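Soft Goods and Books: Return Inspection Checklist, with Comments
Brorum Lending Room
Form 19, used for bags, pouches and bound items going back on the shelf
Inspector: Regula Steiner
Second reader: Jaxon McIntyre
Round: November, Thursday session

Result codes
OK = no action
N = note only, item stays in circulation
R = repair before next loan
W = withdraw
NC = not checked this round

A code with no comment is acceptable only for OK. Every N, R and W needs a comment that another person can act on. "Worn" is not a comment. State where, and what kind of wear.

Section A. Inspection area

A1. Work surface swept and wiped before the first item. OK
A2. Lighting sufficient to read a stitch line on dark cloth. N
Overhead light alone is poor for this. Dark fabric hides a pulled seam very well. Side light is to be used for anything black, brown or charcoal.
A3. No liquids on or beside the surface. OK
A4. Hand tools stored with blades closed. OK
A5. Tray for loose findings (pins, staples, coins) present and empty at start. OK
A6. Cleaning agent labeled and in date. OK
Nosex fabric cleaner, current bottle. Do not use it on book covers, including covers that look like cloth.
A7. Walkway clear of cords and returned stock. R
Two crates standing in the walkway at the start of the session. Moved before work began. Crates go under the intake shelf. This was also written up last round and the rule has not changed.

Section B. Bags and cloth-covered cases

Handle the item closed first. Press the sides and top with a flat hand before opening anything. Stiff edges or points felt through the cloth mean the contents are to be removed with the opening facing away from the face and with fingers outside the cloth as far as possible.

B1. Outer fabric free of cuts, burns and holes. OK
B2. Color even, no bleaching from cleaning agent. OK
B3. Top panel holds its shape. N
Sag and wrinkling are normal in soft-sided items and are not faults in themselves. They become a fault if the top panel has separated from the side seam. Run a thumb along the whole seam. A wrinkle moves under the thumb and a gap does not.
B4. Side folds free of trapped grit. NC
Brush kit missing from the drawer. To be done next session before any of the dark items go out.
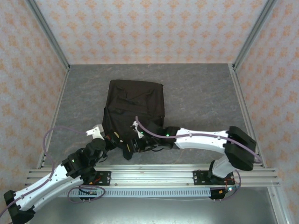 B5. Base seam intact at all corners. OK
B6. Handles and straps, where fitted, hold under a steady pull. OK
Pull straight up, hold, release. No jerking. The jerk test was dropped from this form after it caused more damage than it found.
B7. Inside pockets empty. R
Arno case 182 came back with a loose sewing pin in the bottom fold. Pin placed in the tray, case turned inside out and checked again. Code stays at R until a second person has repeated the check. J. McIntyre to sign.
B8. Odor. OK
B9. Label readable and matches the register. N
Label on Arno case 182 is lifting at one edge. Glue, not tape. Tape picks up lint and the barcode stops reading.

Comment from second reader on Section B: B3 has been filled in as "sagging" by three different people with three different codes. Please use N unless the seam is open. An open seam is always R, even a short one, as small items fall through and are then reported lost. J.M.

Reply: Agreed. Earlier forms will not be recoded. R.S.

Section C. Books

Books are inspected flat. Do not hold a book up by one cover. If the book arrived inside a bag or pouch, inspect the container first and set it aside so that it is not mistaken for an uninspected item.

C1. Cover attached along full length of spine. OK
C2. Corners. OK
No exposed board. Rounded corners are accepted on any book that has been out more than one season.
C3. Cover surface. N
Dark hardcover, white serif lettering with THREE and TO legible, orange and yellow light printed on the front. Crease across the middle of the cover, with short creases and scuffs. Slight wear. No action on appearance grounds.
C4. Metallic print stable. NC
Applies to gold borders and scrollwork. Test with a dry white cloth at one point on the border, light pressure, a single pass. If color comes off on the cloth, stop and code R. Do not repeat the test somewhere else to see whether it is the same. The white cloths were in the wash for this session.
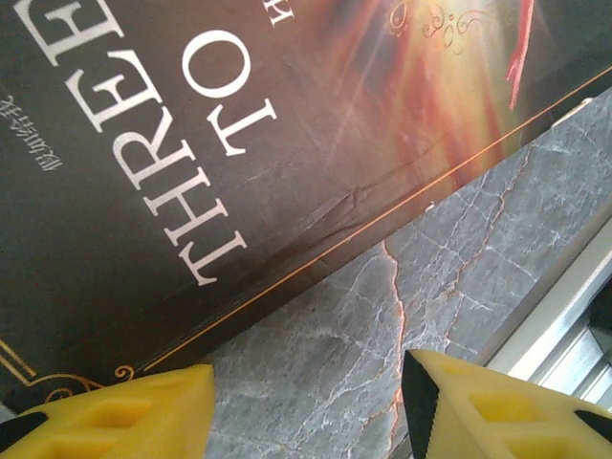

C5. Cover text readable from normal desk distance. OK
The register entry must use the title as printed. Where the cover carries text in two languages, enter both. Register currently shows the English only for the book under C3, and the smaller Chinese line is to be added by someone who can read it. Do not copy characters by shape.
C6. Pages free of food, damp spotting, insect traces. OK
Fan the pages once from the back, face turned away. Any sign of mold is W and the book goes into a sealed bag at once, before the form is completed.
C7. Loose leaves or inserts. N
Bus ticket used as bookmark, in a different book. Removed. Personal papers go in the envelope at the desk and are kept for 5 weeks.
C8. Staples or clips. OK
C9. Smell of smoke or solvent. OK

Comment from second reader on Section C: is a crease in the cover a safety matter at all? J.M.

Reply: Only if the surface layer has split and left an edge that can cut or peel. Check with the pad of the finger, across the crease and then along it. Otherwise it is condition and belongs under N so that the next borrower is not charged for it. R.S.

Section D. Zippered pouches

This section accounts for most of the repairs. It is also the one most often done too quickly. Open the pouch fully and fold the flap back before starting. A pouch inspected half open has not been inspected.

D1. Zipper runs full length both ways without force. N
Bae pouches, all sizes: stiff at the turn. Graphite pencil on the teeth, then run five times. No oil, no wax candle. Wax has been found on two linings.
D2. Teeth complete, none bent or missing. OK
Look at the teeth with the zipper open and the light coming from one side. On black coil zippers a damaged section shows as a break in the line of highlights. It is easier to see than to feel.
D3. Slider seated, no sharp burr. OK
Check underneath as well. The burr, when there is one, is usually on the lining side.
D4. Pull and cord end. R
Frayed cord end on charcoal pouch. A frayed end catches in the slider and is the usual start of a jammed zipper. Trim, then whip with thread. Do not melt the end. Melted cord sets hard and scratches. If there is not enough length left to tie, fit a new cord from the drawer marked Bae.
D5. Zipper tape bound to fabric along both sides. OK
D6. Edge binding complete around curves. OK
Curves fail before straight runs. Follow the binding around the full curve with a fingernail held flat.

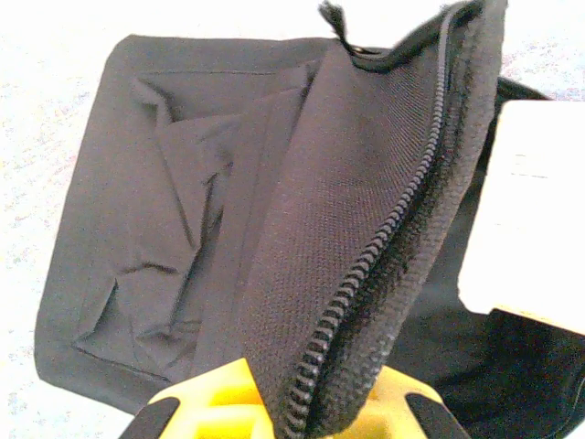

D7. Inner pocket stitching continuous. N
Creasing in the pocket makes the seam hard to follow. Smooth the cloth with the side of the hand, working from the middle out, and read the seam again. A fold that returns in the same place after smoothing is to be noted but is not a defect. Puckering at a corner should be checked from behind for a skipped stitch.
D8. Pocket empty. OK
Use the back of a pencil, not fingers, for the first pass.
D9. Mesh-textured or woven panels free of snags. OK
Coarse weave holds lint and grit that a smooth panel sheds. Brush in one direction only. A snag longer than 7 mm is R. Shorter than that, push through to the inside with a needle and code N.
D10. Fabric clean on the contact side. OK
D11. Pouch closes again after inspection. OK
Close it. Several have been shelved open, and the flap takes a set if it is left standing.

Comment from second reader on Section D: D1 says no force, and then people write "closed with a little force, OK." That is an R. J.M.

Section E. Repacking

E1. Each container matched to its contents by register line. OK
E2. Books placed spine down where the container allows. OK
E3. Zippers closed before stacking. R
See D11. One pouch found open under two books in the Thursday stack.
E4. Heavy items below soft items. OK
E5. Nothing protruding past the shelf edge. OK
E6. Items coded R placed on the repair shelf with the slip facing out. N
Slips are being tucked inside the item. The repair shelf is read from the aisle.
E7. Items coded NC held back. OK
NC is treated as R for shelving purposes until the check is done.

Open actions from this round

1. Return brush kit to drawer, then complete B4. Steiner
2. Second check of Arno case 182 for pins. McIntyre
3. Reglue label, Arno case 182. Steiner
4. White cloths back from wash, then complete C4. McIntyre
5. Register line for the book under C3, second language to be added. Open, no name yet
6. Cord end, charcoal pouch. Steiner
7. Crates out of walkway, sign at floor level. McIntyre

Closing check, to be filled in before the light is turned off

Tray emptied and findings logged: yes
Blades closed: yes
Cleaner capped and returned: yes
Surface wiped: yes
Form countersigned: pending, held for action 2

Note on the form itself: Section D should have a separate line for pouches with more than one zipper. At present they are all entered under D1 and it is not possible to tell which zipper was stiff. To be added at the next reprint. Until then, write "outer" or "inner" in front of the comment. R.S.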